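チケット番号 419
件名:ギャラリーページで画像が途中から表示されなくなる件
対象:Pasow(社内向け掲示サイト)
担当:Rhun Penry
状態:経過観察中

いつもお世話になっております。Stellellサポート窓口のPenryです。先日はお忙しいなか、長いお電話にお付き合いくださりありがとうございました。お話だけでは取りこぼしがありそうでしたので、これまでの経過をまとめておきます。少し長くなりますが、お茶でも飲みながらお読みいただければ幸いです。

最初にいただいたご連絡は「10月の更新のあと、ギャラリーの画像が7枚目までしか出てこない」というものでした。8枚目以降は灰色の枠だけになり、再読み込みをしても変わらないとのこと。同じページをこちらの端末で開いたところ、困ったことに全部きれいに出てしまいまして、しばらく首をひねっておりました。

試したこと
・ブラウザのキャッシュ削除:変化なし
・別のブラウザで表示:変化なし
・社外の回線から表示:正常
・中継サーバーClirkwoodを通さずに表示:正常

ここまで来て、ようやくClirkwoodの設定が怪しいと見当がつきました。記録を見ると、画像の同時取得数に上限がかかっており、超えた分は待たされたまま14秒で打ち切られていました。上限を80に引き上げ、キャッシュを空にしてから、お客様の回線経由で確認用ページを開き直しています。
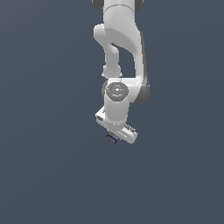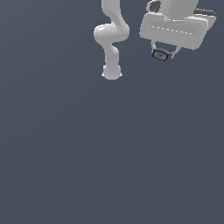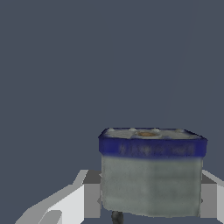 3枚ともCG画像、背景は灰色系の単色

枠だけで止まるものはなく、原寸表示への切り替えも問題ありませんでした。ページを一番下まで送って戻る、という操作も何度か繰り返しましたが、再発はしておりません。

ひとつだけ気がかりなのが、Barajasの拠点です。あちらは別の中継サーバーを使っておいでで、設定が古いまま残っている可能性があります。お手すきの折に、拠点の方にギャラリーを開いていただき、灰色の枠が残るようでしたら、そのときの時刻をお知らせいただけますか。時刻さえわかれば、こちらで記録を追いかけられます。画面の写しは、あれば助かりますが、なくてもかまいません。

それから、お電話の終わりに伺った「サムネイルの並び順が日によって変わる」という件は、今回とは原因が違うようですので、別のチケットを立てておきました。ついでのようにおっしゃっていましたが、毎朝ご覧になる方には落ち着かないことと思います。そちらも追ってご連絡いたします。

このチケットは、Barajasのご様子を伺うまで開いたままにしておきます。ご返信は急ぎませんので、どうぞご都合のよいときにお願いいたします。

Rhun Penry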